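Tableware Handling and Storage Program
Progress report to the Bekine fund, period ending September

1. Status

Work under the second installment is on schedule. The Wikent site has completed sorting of the mixed tableware stock, and the first part of the crate loading work is under way. The Pridley store has not yet received its shelving, so finished crates remain at Wikent.

Sorted stock stands at 358 pieces, against a target of 600 for the full grant period. A further 26 pieces were rejected for chips or hairline cracks and have been written off. Glassware is behind bowls and plates in the sort because the second delivery from Tiedemann came in mixed boxes that had to be opened one at a time.

2. Bowls

Bowls are the most varied group in the stock. Patterns, rim colors and diameters rarely match, and sets cannot be made up by pattern. The procedure now in use groups them by size only. Ceramic bowls go into a shallow blue plastic crate and may be nested, with pieces leaning on each other where the shapes do not stack.

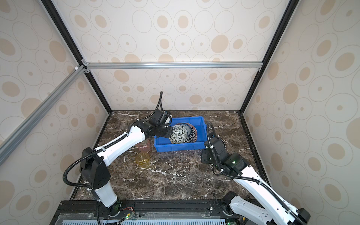 Does nesting bowls of different patterns cause a problem at unpacking?
Pattern has no effect on unpacking, but size does. A bowl that sits too tightly inside another takes longer to free, and the loading sheet now asks for a gap that a finger can pass through.

3. Plates and glasses

Plates are to be loaded flat, one size per crate. Glasses are to be loaded last and kept upright. The draft sheet allowed glasses and plates in the same crate; this was withdrawn after the trial in the first month — two plates shifted and the glasses had to be repacked.

Colored glasses are recorded by shape and height. Color is noted in the remarks column only. Small patterned bowls that do not fit the bowl groups are held back and entered as single pieces.
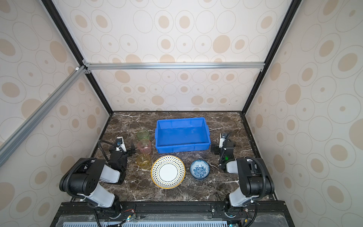

Glasses, plate and small bowl beside the empty blue bin.

4. Materials and spending

Some 200 paper dividers were bought from the consumables line. No other purchases were made from that line in this period. Crates were already in stock. The shelving for Pridley is committed but not invoiced.

5. Next period

Complete the glassware sort. Issue the revised loading sheet to Wikent and Pridley. Move finished crates to Pridley once the shelving is fixed to the wall. The divider order will be reviewed when the glass count is known.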